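From the Pulcombe Seed and Garden Circle newsletter, 19 Oct 2020

Saving beans, and what we learned from the damp ones

Well, the pods are finally off the poles, and I want to thank everyone who wrote in after the August issue to tell me how their beans were getting on. I read every letter, some of them twice, and I'm sorry if my answer was slow in coming (the tomatoes had other plans for me this year!).

Most of the questions were about drying. My own rule is to leave the pods on the vine until they rattle, and if the rain won't let me, to pull the whole plant and hang it upside down in the garage for 2 weeks. After that I shell them into a shallow tray and give them another spell indoors, somewhere cool with the door left open for air. A bean that dents under your thumbnail needs more time. I lost a whole jar of Mevenon climbers to mold one winter by being in a hurry, and I still feel bad about it — they had come to me from my aunt.

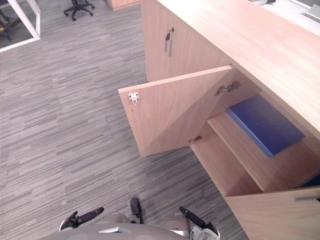 Marthinus Moodley wrote back that he thinks I am far too gentle with them, and that he has always shelled his beans the same day he picks them and dried them on an old window screen, stirring them every morning when he makes the coffee. He says he has never had a spot of mold, but that he does lose a few to splitting, and would I please mention paper envelopes, which he prefers to jars for anything he isn't completely sure about.

I'm happy to mention them, Marthinus, and I think you are right. Paper forgives a little leftover moisture in a way that glass never will. I would only add that envelopes are no match for mice, so put them inside a tin with a good lid.

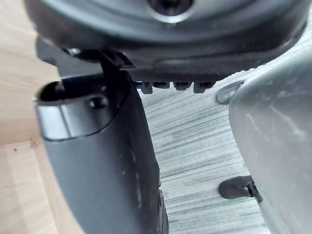
Whichever you choose, write the name and the year on it right away, while you still remember. I have a packet in front of me that says "the good ones, from Gwenaël Chauvin" in my own handwriting, and I couldn't tell you whether they are pole beans or bush beans. I suppose I'll plant them all along the fence in spring and find out.

For the winter swap we would love at least 30 seeds of any one variety, so that there is enough to share and a few left over for the shy germinators. Squash, peas and flowers are welcome too. We are especially short of Wanigasekara long beans, so if yours did well, please think of us before you put the last of them in the soup. Send packets by mail to the usual box, 1610, with your return address on the back.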